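Household Chores Program: progress report to the Poon fund
Prepared by Szu-yu Tseng for Beathag Paterson, 22 March 2026

Dear Beathag,

You asked for this one to be shorter than the last and to contain fewer adjectives. The question you are paying us to answer remains whether a machine can do ordinary chores in an ordinary room yet. The current answer is "some of them, if you have the afternoon free."

This period went to flat things: paper, magazines, cloth. Work at the table:
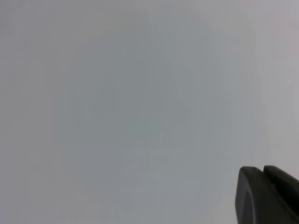
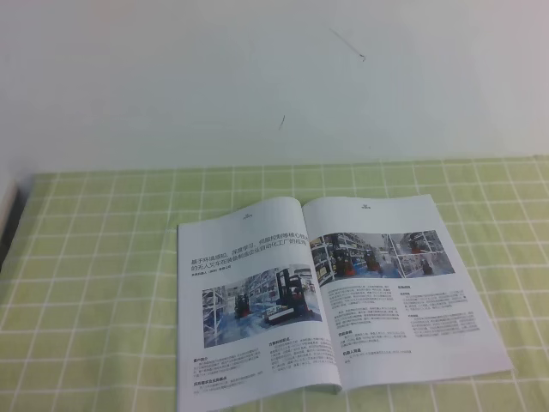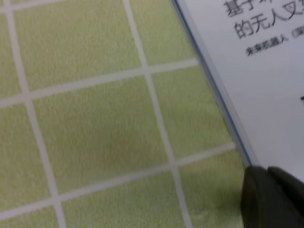
Flat things were Pak-hei's idea, and he has been forgiven. A cup has the decency to stand up and be grabbed. A magazine lies there with almost nothing to get a finger under, and when you do get under it you may have the whole issue or you may have page one. People solve this with a fingernail and no thought at all. We have now spent a good part of your money on the fingernail.

Results first. We ran 223 attempts at picking up a magazine and putting it on a shelf. Of those, 57 finished with the magazine on the shelf and in a condition you could offer a guest. The rest covered a wide field. Pushing the magazine to the edge of the table and pinching the overhang works far better than digging at the spine, and almost all of our successes came that way. The drawback is that the machine sometimes keeps pushing.

Closed magazines go better than open ones. Ching-wen wants to teach the machine to close them first, which I support, though it does add a second chore to the one we can't do.

Cloth is behind schedule. Pui-shan got a dish towel folded in half 7 times in one session and then could not repeat it the next morning with the same towel. She suspects the lighting. I suspect the towel.

Speed: a successful pickup takes around 4 minutes. My nephew does it in two seconds, complaining throughout. We expect to bring the time down by dropping some of the cautious pauses, which were put in after the business with the lamp (see my previous report, under "Breakages").

Spending is within budget apart from the replacement finger pads from Rarine, which wear out faster than their data sheet led us to hope. I have moved money across from travel. The Relham visit can be done by phone, and their coffee was no great draw.

You asked whether Prandia could put any of this into a demonstration apartment. Wiping a clear counter, yes. Carrying a closed magazine from one known place to another, yes, with one of us standing by. Tidying a living room, no, and I would ask them to stop using that phrase in their brochure.

Next period we will work on closing an open magazine, go back to the towel under fixed lighting, and try a stack of mail. Pak-hei has asked for a second shelf. Could you confirm by May whether the equipment line can stretch to it? It's a very plain shelf.

Szu-yu Tseng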